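Fonora: registros acústicos de vertebrados silvestres
Ficha de datos, versión 5

Resumen

Fonora es un conjunto de grabaciones sonoras de anfibios, aves y pequeños mamíferos, reunido para apoyar el estudio de la pérdida de fauna en humedales y bosques de ribera. La presente ficha describe el contenido, el procedimiento de anotación, los usos admitidos y las limitaciones conocidas. Sustituye a la ficha de la versión 4, que queda retirada.

El mantenimiento corresponde a Zindden, entidad responsable de la publicación. La red de estaciones de escucha fue instalada por Terkent. Última revisión de este documento: 19 de noviembre de 2023.

Contenido

El conjunto comprende 291 horas de audio procedentes de 31 estaciones fijas. Las anotaciones cubren 213 especies, con una distribución muy desigual: las aves paseriformes concentran la mayor parte de los registros, mientras que varios anfibios figuran con muy pocas vocalizaciones.

Cada grabación se entrega en formato FLAC, mono, con un archivo de texto asociado que recoge la estación, la hora local de inicio, el tipo de hábitat y el estado del micrófono en la última visita. Las coordenadas se publican redondeadas. En el caso de especies sometidas a expolio de nidos se omiten por completo – quien las necesite deberá solicitarlas por escrito y acreditar la finalidad.

Estructura de carpetas

audio/ contiene las grabaciones, ordenadas por estación.
anotaciones/ contiene las tablas de eventos, una por grabación.
taxonomia/ contiene la lista de especies y sus sinónimos.
particiones/ contiene las listas de entrenamiento, validación y prueba.

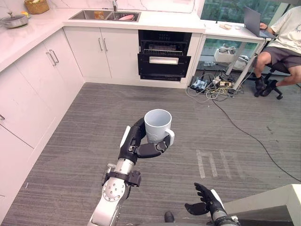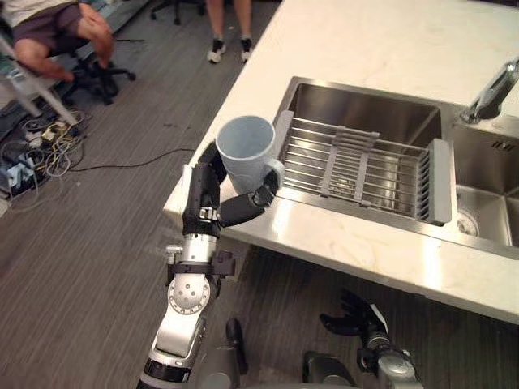
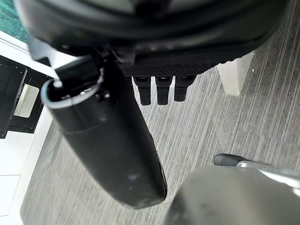 Anotación

Cada evento sonoro fue delimitado por un anotador y revisado por un segundo, sin acceso a la etiqueta del primero. Las discrepancias se resolvieron en una sesión conjunta; cuando no hubo acuerdo, el evento conserva la categoría de género o la marca «indeterminado». No se han eliminado los tramos con lluvia, viento o tráfico, que llevan su propia etiqueta.

Las tablas anteriores a la versión 3 se elaboraron con la herramienta Żak, que registraba el final de los eventos con una resolución de un segundo. Dichas tablas se han convertido al formato actual, pero la imprecisión original se mantiene y se señala en la columna «origen».

Particiones

Las particiones se han establecido por estación. Ninguna estación aparece en más de una lista. Se ruega no redistribuir las grabaciones al azar entre entrenamiento y prueba: el ruido de fondo propio de cada emplazamiento produce resultados engañosamente altos.

Usos admitidos

Se autoriza el empleo en investigación, docencia y planificación de espacios protegidos, con mención de la versión utilizada. No se autoriza la emisión de reclamos en el campo a partir de estos archivos ni su uso para localizar ejemplares.

Limitaciones

La ausencia de una especie en las tablas no prueba su ausencia en el lugar. Los animales poco vocales y los activos fuera de las franjas de grabación están infrarrepresentados. El conjunto tampoco permite estimar abundancias absolutas – un mismo individuo puede generar muchos eventos en una noche. Las series de dos estaciones de ribera presentan interrupciones por crecidas, documentadas en el archivo interrupciones.txt.

Correcciones y próximas versiones

Los errores de etiquetado pueden comunicarse mediante el formulario del repositorio, indicando el nombre del archivo y el segundo de inicio del evento. Las correcciones recibidas antes de diciembre se incorporarán a la versión siguiente; las posteriores se acumularán en el registro de cambios.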